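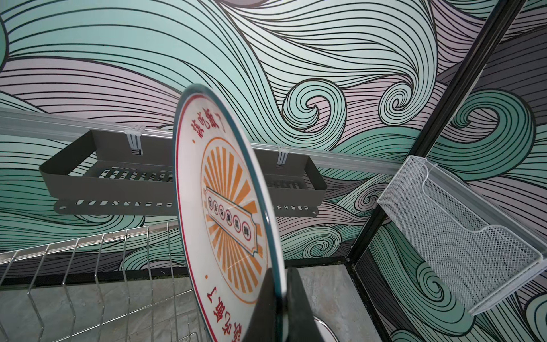 Home | Archive | Threads | Search | Log in

Pultdale Parish List
Subject: Re: Reading through the Advent fast
From: Jasper Dierckx
31 Dec 2022

Piroska Kovács wrote:

> Has anyone finished the desert fathers book Lajos handed out?
> I am on chapter 8 and so far I have learned that I talk too much,
> eat too much and sleep too much. My husband could have told me
> this for free. Does it get gentler? Also, what do people do about
> the prayer rule when there are guests in the house?

Piroska,

It does not get gentler. Chapter 9 is on anger, and I read it in the parking lot after a man took my space. I had to start it over twice.

I did finish, though I skipped the appendix and most of the footnotes. The story that stayed with me is the old monk who is asked for a word and says he hasn't got one. The visitor goes home perfectly content. I have been trying this at work with mixed results.

As for guests, I asked Fr. Lajos the same thing last year, when my brother's family came for 11 days. He told me to say the short rule, say it early, and on no account sigh while doing it. He was very firm about the sighing. He also said that if a child wanders in and asks what you're doing, then the child is now part of the rule and you should hand over the candle.
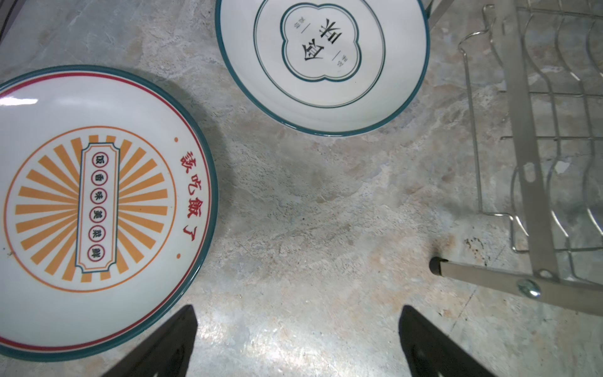

I managed the short part. The early part went badly — my nephew gets up at five and has opinions.

Haziq Lubis asked after Vespers whether we might read something with fewer lions in it next. Enikő Oláh wants the letters, which I seconded before I saw how thick the volume is. If you have a preference, write to her and not to me, as I lose things.

Also, whoever borrowed my copy of the Psalter with the green ribbon may keep it through Theophany. After that I will begin to have thoughts, and then it's back to chapter 9 for me.

Jasper

2 replies | Share 0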